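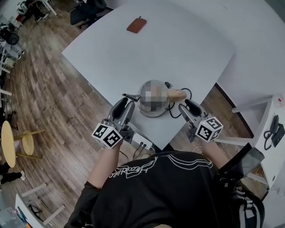

Kettle tips, round two! A few of you wrote in after my August page on teaching kitchen chores with hand-held grippers, and most of the questions were about kettles, so I'm putting everything I know in one place. My first bit of advice is to sort out the cord before you touch anything else. A kettle that sits on a base comes with a cord, the cord goes to a power strip, and the strip ends up wherever there's room. With the strip lying at the near edge of the table, between the two grippers, you have to watch your wrists on every pass. Run the cord off to one side, leave a little slack, and put it back the same way each time you reset.

Second, mind the cubes. The white blocks with the black square codes are how we work out where each gripper is, and it's very easy to roll your wrist inward on a round object and hide one behind your own arm. I tape a note to myself that says ELBOWS OUT. Looks silly, works fine.

Now the part Folasade Idahosa keeps asking me to write up (hi Folasade). For the Bagheri project we recorded over 2,000 kettle runs at our Zollstead workshop, and we wanted to know if it's better to start from the same spot every time or to shuffle the kettle around the table. I was sure that shuffling would win. We trained the same policy, Fadska, on an equal share of each kind and gave both versions 799 tries at gripping and lifting an empty kettle. The shuffled one got 626. The same-spot one did fine as long as you put the kettle exactly where it expected it and fell to pieces otherwise - so yes, shuffle. But shuffle in small moves, a hand's width or so, and turn the handle a bit too. Our very first batch had big jumps and hardly any turning, and the grippers kept going for the spout.

One caution on that result: it's one kettle, one table, and mostly my hands doing the teaching. Ibrahim Anozie did a short set left-handed and I haven't folded those in yet. If you try it with a plastic kettle I'd love to hear. 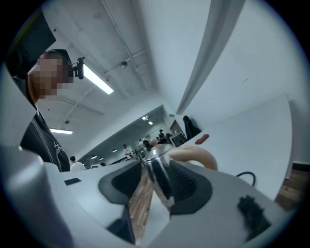
Between the pads, seen from the gripper's own side: smooth one on the left, ribbed one on the right.

More tips, in no order.

Polished metal picks up every ceiling light you own. If your gripper view is full of bright streaks, try switching off one fixture before you start messing with exposure settings. I spent a whole morning on exposure once. It was the light.

Wipe the pads between sets. A damp cloth for the smooth kind, an old toothbrush for anything with grooves.

Empty kettle, always, until the lift is boring. Then cold water, a cupful. I've never gone further than that and don't plan to.

Take breaks! I stop after 9 runs, shake my hands out and start again. Tired runs are slow, and the policy happily learns slow.

Keep a junk folder. Fumbled grabs go in there, labeled, and not in the trash - Prorholm (our sorting script) uses them to flag other bad runs, and it has saved me hours of scrolling.

Next page will be mugs, if I ever get the handles figured out.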